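Search this site Search Go

Gripper Trials at Eynon: Frequently Asked Questions

Which grippers are you comparing?
Two at the moment, the Grornimero two-finger and the softer Kodel, and we have a real fondness for both of them by now. Each one gets 16 tries per object, on the same arm and with the same controller settings, so neither gets a head start.

Why stationery, of all things?
We get this one a lot! Pencils and erasers are cheap, easy to replace and surprisingly fussy to pick up. A pencil has flat little sides and wants to roll anyway, and an eraser lying flat gives the fingers very little to hold on to.
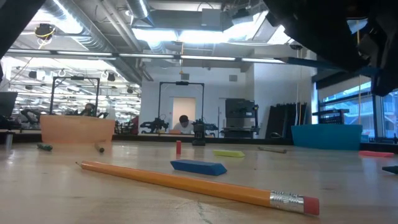

Small things standing upright are a different sort of trouble, because a finger that comes in a touch too low will simply knock them over, and then you're back to setting up again. We count that as a miss - a bit harsh, maybe, but it keeps the scores simple.

Which one is ahead?
On flat erasers the Kodel managed 15 out of 16 in May, and the Grornimero managed 12. Pencils were much closer, and we'd like another session before we say more.

Can I bring my own gripper?
Please do! Write to us first with the weight and the bolt pattern, and we'll see if we have an adapter plate that fits.

Eynon Gripper Trials, Geltitthorpe | Contact us | Copyright 2026 | Back to top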